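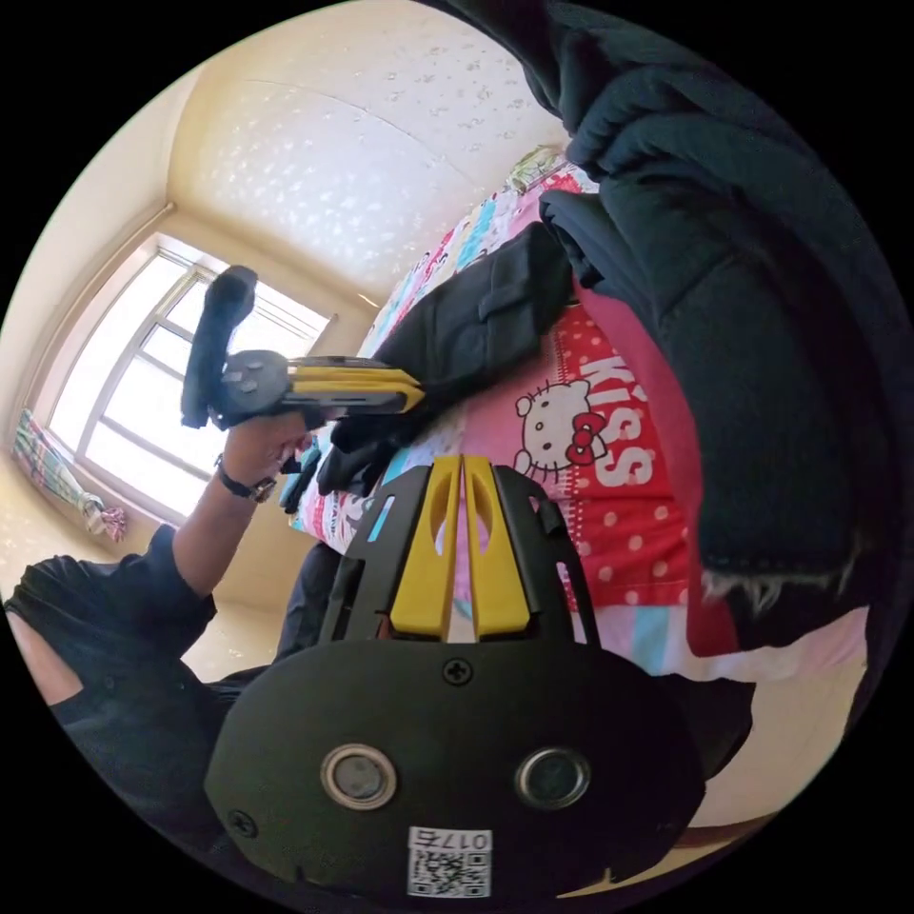

3.2 Upkeep of the hand-held gripper pair

The Stilska unit is a pair of hand-held grippers of one design, each with two yellow fingers carried in a slotted black frame. Because the pair is taken from home to home, upkeep is done on site by the operator, following a short routine drawn up at the Pundolholm workshop.

Before each session the operator reads the label at the foot of the mounting plate and enters it in the log. The screws on the plate are then checked by hand. A loose screw lets the frame tilt slightly, and at Lirno this led to the loss of 20 recordings before the fault was traced. The fingers are opened and closed fully several times, and any fluff or thread is cleared from the gap between them. Bedding and clothing shed more fibre than any other household goods in the study.

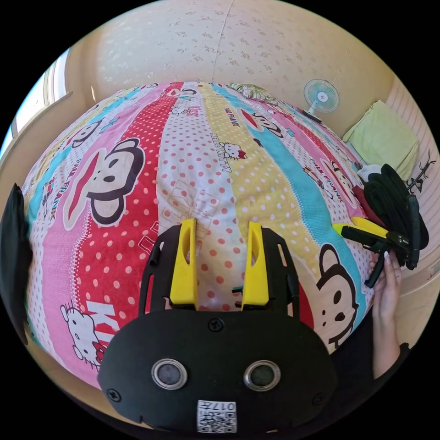

Source: Wainwright project, field records.
Figure 4. Two hand-held grippers in use over a patterned duvet, with the fingers of the nearer one upright and parallel.

The distance between the fingers is set with a gauge while the gripper is at rest. Both grippers are set in the same session, as a difference between them affects any task in which cloth is held at two points – folding in particular. Fingers are replaced in pairs after 800 full closing movements, or sooner if the tips show wear. An earlier limit of 500 was dropped when worn tips proved to be rare below that number.

Over the whole study the log holds 542 entries. Most concern cleaning, and only a small share record a part being changed. Where a fault could not be put right on site, both grippers were returned to Pundolholm and the session was held again at a later time. Recordings made between the last good check and the discovery of a fault were kept apart and are not included in the results given in Section 4.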